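Munro Wallpapers: Frequently Asked Questions

Ordering and samples

How do I order a sample?
Add it to your cart from any product page. Samples are A4 size and cost $3 each, including postage within Australia. You can order up to seven at a time. They come off current stock, but may not be from the same batch as the rolls you later buy, so use them to judge pattern and finish and expect a slight difference in colour.

Can I see full rolls before I buy?
Yes. The Parbridge showroom keeps pattern books for every range and has full drops hanging of the more popular ones. Bring a paint swatch or a cushion cover if you're trying to match something. We don't take bookings. The showroom closes at 4 pm and there is parking behind the building, off the laneway.

How many rolls do I need?
Measure the total width of the walls you're papering and the height from skirting to cornice. Our standard roll is 10 metres long and 52 cm wide. With a 2.4 metre ceiling and a small repeat you will get four drops from a roll. With a large repeat you will usually get three. The repeat is printed on the label and listed on each product page.

Don't subtract windows and doors unless they are full height. The offcuts are rarely long enough to be useful and you'll want the spare for repairs.

What is a batch number and why does it matter?
Paper is printed in runs, and the colour can shift a little from one run to the next. Every roll has a batch number on the label. Check that they all match before you open anything. If you come up short we will try to find the same batch, but once it has sold through we can't get more.

Choosing a paper

What is the difference between paste-the-wall and paste-the-paper?
Paste-the-wall papers have a non-woven backing that doesn't expand when wet. You roll paste onto the wall and hang the drop dry. Paste-the-paper types are the traditional kind. They need to soak for the time given on the label, and every drop should soak for the same time or the widths won't match.

All of the Falomia range is paste-the-wall. The Prarar range is paste-the-paper, apart from the textured plains.

Are damask patterns hard to hang?
They're harder than a stripe or a plain. Most damasks are a half-drop match, meaning the motif on one length lines up with a point halfway down the repeat on the next. Cut your drops from two rolls at once, alternating, and number them on the back in pencil. You will waste less that way.

Tone-on-tone damasks, such as grey on white, are more forgiving than high-contrast ones. A join that is a millimetre out is difficult to spot from across the room.
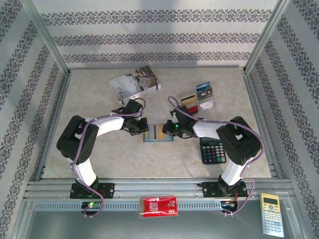
Start with a full motif centred on the main wall, or on the chimney breast if you have one, and work outwards in both directions. The pattern will have to break somewhere. Put that break in the least visible corner, which in most rooms is the one behind the door.

Can I use wallpaper in a bathroom or kitchen?
In a powder room, yes. In a bathroom with a shower, use a vinyl-coated paper and make sure the exhaust fan works. Keep it clear of the splash zone. In a kitchen, don't paper behind the cooktop unless you are putting glass over it. We don't recommend any of the Prarar papers for wet areas.

Preparing the wall

Do I have to remove the old wallpaper?
Yes. New paste can loosen the old paper underneath and bring the lot down. Most older papers come off with warm water and a wide scraper. Painted-over paper needs scoring first, or a hired steamer.

My plasterboard is new. Can I paper straight onto it?
No. Bare plasterboard needs a sealer undercoat and then a coat of size. Without the sealer, the paper bonds to the face of the board and will tear it when somebody strips it later. Leave the sealer overnight.

What about hairline cracks?
Fill, sand and spot prime. Cracks that keep opening up are a movement problem and will split the paper too. Have those looked at first.

After hanging

There are bubbles. Is something wrong?
Small bubbles in a paste-the-paper product often flatten as it dries. Leave them for a full day. If they are still there, slit along the edge of a motif with a fresh blade, work in a little paste with an artist's brush and smooth it down. Don't run a heater to speed up the drying. The joins will open.

How do I clean it?
Check the symbols on the label. One wavy line means spongeable, two means washable. Use lukewarm water and a soft cloth and work from the bottom up. No spray cleaners.

Delivery and returns

How long does delivery take?
In-stock rolls leave our warehouse the next business day. Made-to-order murals take 19 business days. Orders over $2,000 are sent by courier and need a signature.

Can I return unopened rolls?
Yes, within 30 days, with the plastic wrap intact and the label attached. Cut lengths, samples and murals can't be returned unless they are faulty. If you notice a print fault, stop after the first drop and send us a photo along with the batch number. We can't replace paper once the whole room has been hung.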